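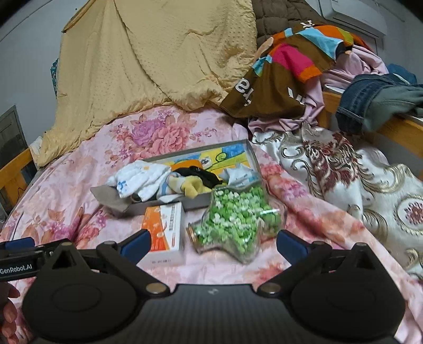 Where the Money Goes: Planning Equipment for a Home Tidying Study

Projects > Student Reports > Equipment and Planning

May 4, 2019 | By Do-yoon Na

2 comments | 379 shares

When I signed up for this project I thought I would be writing about robots, and I suppose I am, but most of what follows is about a spreadsheet. Our group wants to teach an arm to put small things away in ordinary bedrooms, and before anyone can teach it anything, somebody has to decide what to buy, what to borrow and what to leave for next year. That somebody was me, and I have grown fonder of the job than I expected to be (my classmates will confirm that I now bring up shipping costs at lunch).

What we are trying to buy for

The work at this stage is done by hand. A person holds a gripper, closes its two fingers on an object and moves it where it ought to go. My first draft of the plan assumed we would do all of this on a clean table with wooden blocks, and I priced it that way. Then I spent an evening thinking about what is really lying about on a bed: an open gray box with a yellow sock and folded cloths in it, a white medicine box with an orange panel, a star-shaped glass jar of folded paper stars tipped over on a floral sheet. None of these asks the same thing of a gripper. A carton has flat sides, a sock has no sides at all, and glass makes everybody nervous. I threw out the block budget that night and started again.

The first round of quotes

I wrote to three suppliers in November and heard back from all of them, which was kinder than a student with no purchase order deserved. Vonar offered a complete package with an arm, a stand and a year of support, and it was far beyond us. Joo quoted for hand-held grippers only, at 379 dollars each. Ninada sells used arms and was very patient with my questions, though their delivery date kept moving and I never did get a firm one.

I put the three side by side and asked myself what we would do with each of them in the first month. The answer for the big arm was that we would mostly be learning how to bolt it down. We also don't have a room for it yet, and a stand that heavy can't be carried up to somebody's bedroom. With hand-held grippers we could begin on the day the parcel came.

The budget I settled on

Our grant from the department was 1096 dollars, and the plan has to live inside it.

Grippers from Joo, 2 at 379 dollars: 758 dollars
Spare finger pads and screws: 84 dollars
Storage drives: 130 dollars
Household objects for practice: 60 dollars
Held back for repairs: 64 dollars
Total: 1096 dollars

I went back and forth on the second gripper. It takes a very large bite out of the money, and one of my advisors asked – quite fairly – whether a single gripper and a proper laptop would serve us better. I kept both because we have two people free at the same hours, and I did not want one of them sitting on the floor watching the other pick up socks. The lab laptop is slow but it will do for a term.

The pads line was bigger in every draft. Soft pads are the part that touches everything, and I would like us to be able to change a worn set without having to apply for more money first. The 60 dollars for household objects can go mostly on containers and jars, as old clothes are easy to come by and several people have already promised me bags of them. I should add that bedding is not in the budget anywhere. Patterned sheets, quilts and thick blankets matter a good deal to this kind of work, and we will use whatever is already on the beds of the people who agree to take part.

What about the arm?

We still want one. I have written a second plan, called Jaka after the name on our group's shared folder, which sets out what we would ask for next year. It has a used arm, a wheeled base and money for someone to check the wiring, and I have left the price of the arm blank until I have a quote with a date on it. I would rather hand in a gap than a guess, and my advisor agreed after some sighing.

Things I would do differently

I would ask about shipping in the very first message. Two of the quotes I received left it out, and I had built a whole page of sums before I noticed. I would also talk to the people doing the hands-on work much earlier than I did. They told me in ten minutes what a week of catalogs had not: how tired a wrist gets, and how much they wanted spare screws close by.

The spreadsheet is in the shared folder, with the earlier drafts kept in their own tabs – please add your notes to the last tab and leave my formulas alone.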